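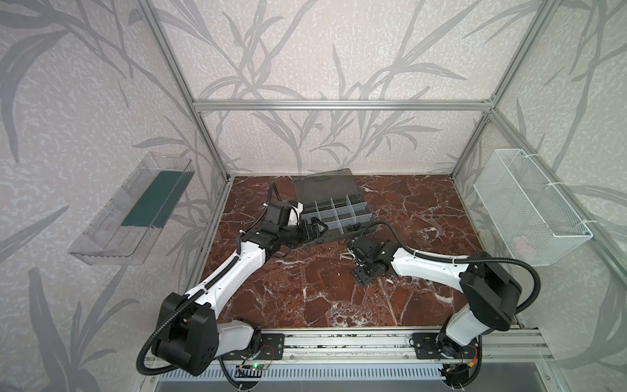

工坊记录 2023年10月 定制婚书卷轴,第二轮打样

先把Erkside那单的情况记下来,免得下礼拜又翻聊天记录。客人要送父母一份结婚纪念礼,点名要仿老婚书的样式,竖排烫金字,外面配硬盒。她给的文案有点长,我按原稿排了一版,密得像药品说明书,自己看着都累!删到两段以后舒服多了,已经发过去等她点头。

纸的问题
9月进的那批洒金宣还是掉粉,手指一抹就是一层金。试着喷了一遍定画液,干透之后好一些,可是纸面发硬,卷起来有细细的折痕。换Buthelezi的棉浆纸试了三张,烫金边缘干净,颜色偏暖,我个人很喜欢,就是贵。这单先用棉浆纸,洒金宣留着做小卡片吧。

烫金
温度还是老毛病,机器显示的和实际差一截,开机后要多等一会儿再上版(我又没等,废了两张,唉)。笔画细的字,尤其是“缘”和“馨”,糊成一团。把字号从11磅加到13磅,再把字重调轻一档,总算看得清了。压的时间短一点反而好,压久了金箔会往外爬。记住:换新版子以后先拿边角料试,别直接上正式纸。

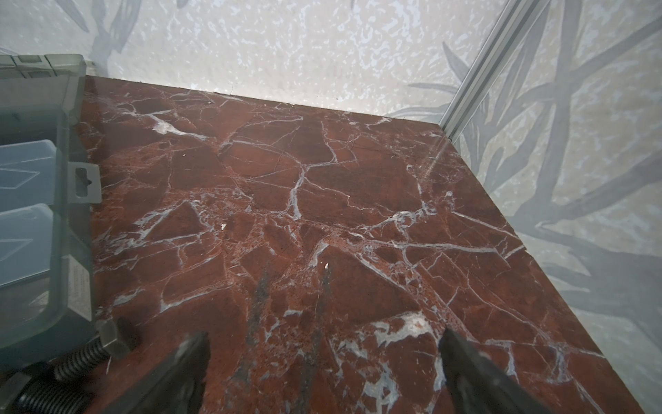
盒子那边进度慢。Drirard送来的内衬样品颜色不对,说好的酒红,到手偏紫,跟卷轴的绫边放在一起很别扭。已经退回去重染,对方说不另收钱。盒内长度我留了36厘米,轴头装好以后几乎30厘米,两头垫绒布刚好,再松就会晃。磁扣先别粘,等内衬回来比过位置再说,上次粘早了,抠下来带掉一块面纸,心疼死。

绫边裱的时候浆糊要再稀一点。这次右下角起了个小泡,用针挑开压平了,正面看不出来,不过我知道它在那儿,交货那份还是重做。

另外Bedeo那边来问能不能做同款的满月纪念卷,把婚书文案换成宝宝的名字和生辰,配一个小脚印。我觉得可以做!脚印让家长自己印在白纸上寄过来或者扫描都行,我们做成版再烫,线条太细的地方要手工补一补。报价还没算,脚印版每单都得新开,成本肯定比婚书高,不能照着婚书的价钱报。

还没弄完的:
客人确认文案后出正式版子,落款日期用农历还是公历得再问一遍
棉浆纸补货,顺便问有没有更宽的幅面
绫边重裱一份,浆糊调稀
酒红内衬到了先在日光下看颜色,再在灯下看一次
满月卷画个草图给Bedeo,脚印放卷尾试试看,放卷首总觉得头重脚轻

谁用完烫金机记得把剩的金箔卷好塞回筒里,今天翻出来一卷,边上全皱了,只能裁窄了用。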